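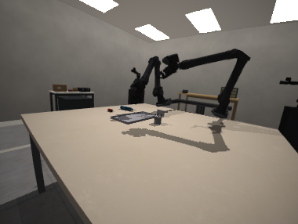 2 min read

Merkeck Bench Cell, two-arm

March 16, 2018

I run the repair benches at Stonora, and we've had the Merkeck cell on the floor since January, so the folks who sell it asked me to write up this page instead of their usual spec sheet. Fine by me! I like talking about it.

The cell is a pair of black arms behind one big table. You work from the front, they work from the back, and the tools and the tray live on the tabletop between you. We keep a red-handled tool and a blue screwdriver out there plus a little gray holder beside the tray, and that covers most of what comes across my bench.

What it does for us is the fetching and sorting. Parts go in the tray, tools go back where they belong (I never managed that in all my years at a bench, ask my wife). I used to have people who spent half a shift picking up, putting down and hunting for the driver they had a minute ago. Now they open units, find the fault and fix it. In January we closed out 248 repairs. Last month it was 284, same crew, same hours.

Did people worry? Sure they did. I did too. We had a couple of long lunches about it before the thing was even bolted down. Nobody lost a spot, but the jobs did change. Two of my people now set up the arm routines through Merkier, the software it comes with, and they got a raise for it, and I had to fight a little for that. One of our older techs still doesn't love it. He says the bench is too quiet.

Things I'd tell a buyer: leave yourself more floor than you think, those arms reach! Keep a side table close for boxes. Set aside 10 days for training and don't let anybody talk you into fewer. The first week is slow and you'll wonder what you paid for.

What's included
Two arms with grippers
Worktable
Tray and tool holder
Merkier, 2 seats

Installation and service are through El-Sayed. They did ours and they pick up the phone. Ask them for the longer cable set if your outlets are on the back wall like ours.

Request a quote
Download the floor plan guide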